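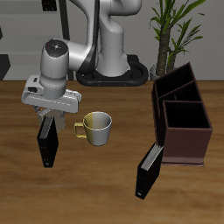

The **Flistar Desk Challenge** is a simulated robotics competition for student teams, organized each spring by the Wallner School of Applied Computing. Teams write control software for a robotic arm that must tidy a virtual desk by putting binders, cups and other common objects in their proper places. No physical robot is used at any stage. All runs take place in Flistar, a physics simulator developed at the school for teaching, and every team works with the same arm, the same gripper and the same set of objects.

The competition is open to students in the last two years of secondary school and the first two years of college. It forms the final part of the school's introductory course in robot manipulation, though teams from outside the course have been admitted from the second edition onward.

## Background

The challenge grew out of a course assignment in which students programmed an arm to stack blocks. Course staff found that most submissions solved the task with a fixed list of positions and failed when a block was moved a short distance. A new assignment was written around household and office objects, whose shapes make fixed positions less useful. A binder, for example, can be gripped by its spine or by its upper edge, may be standing or leaning when the run begins, and can tip over if released too early.

The assignment was opened to other classes under its present name. The Pillden branch of the school joined in the following year and has since run the beginner division.

## Format

Teams have between two and five members. Each team submits one program, known in the rules as the controller, along with a written report of no more than 17 pages. The controller receives simulated camera views and the joint positions of the arm, and returns motion commands. It may not read the true positions of objects from the simulator.

The competition has three rounds:

- **Qualifying round.** Each controller is run on 41 desk layouts, all of which are published in advance.
- **Main round.** Each controller is run on 500 layouts generated by the organizers and kept private until the results are released.
- **Final.** The leading teams present their work to a panel of instructors, and their controllers are run live on a small number of new layouts.

A run ends when the controller reports that it has finished, when the time limit is reached, or when an object falls from the table.

## The desk environment

The standard environment is an office desk with a wooden top and a robotic arm mounted near its back edge. The arm carries a parallel-jaw gripper with two fingers. The object set used in the binder task consists of black binders with small white labels on their spines, a two-tone mug, and a brown desk organizer divided into three compartments. The room behind the desk, including a potted plant, has no part in the scoring. It was added so that controllers relying on color alone would have to separate the work area from its surroundings.

At the start of a layout, binders may stand upright, lie flat or lean against the organizer. The team's controller must place each binder in a compartment, spine outward, without moving the mug from its starting area. Layouts in the beginner division contain one binder. Those in the open division contain at least two.

Flistar models weight, friction and contact between rigid bodies. The binders are treated as solid blocks, and their covers do not open. This simplification has been noted in several team reports, as it allows a controller to lift a binder by a small part of its upper edge, a method that would be less reliable with a real binder.

## Scoring

Points are awarded for each binder placed in a compartment, with a smaller amount for a binder that is placed with the spine facing the wrong way. Points are deducted if the mug is knocked over, if the organizer is pushed beyond a marked distance, or if the gripper strikes the tabletop above a set force. Time is used only to separate teams with equal scores.

The written report is graded separately and counts for one quarter of the final result. Reports must include a section on failed runs. Under the rules, a team that leaves this section out cannot advance to the final, whatever its score in the main round.

## Work during the course

Students enrolled in the course prepare for the challenge over ten weeks. The first weeks cover coordinate frames, arm motion and the use of the simulator. Teams then choose a method for detecting objects and begin grasping tests with a single binder. Placement is introduced later, and instructors reserve the last two weeks for testing on mixed layouts.

Teams keep a shared log in Groltano, the school's notebook system, where each simulated run is stored with its settings and outcome. The logs for the most recent course held 3,531 runs across all teams. Instructors may review a log at any time, and entries cannot be deleted after they are saved.

## Rule changes

The current rules were issued on 2022-04-06. They replaced a single penalty for any contact with the mug with the present system, under which light contact is allowed if the mug stays upright and within its starting area. The same revision raised the time limit in the open division and required teams to name any outside software libraries in their reports.

A proposal to allow teams to design their own gripper fingers was considered for the same revision and was not adopted. It remains listed among the topics for later review.

## See also

- Robot simulation
- Motion planning
- Pick-and-place task
- Educational robotics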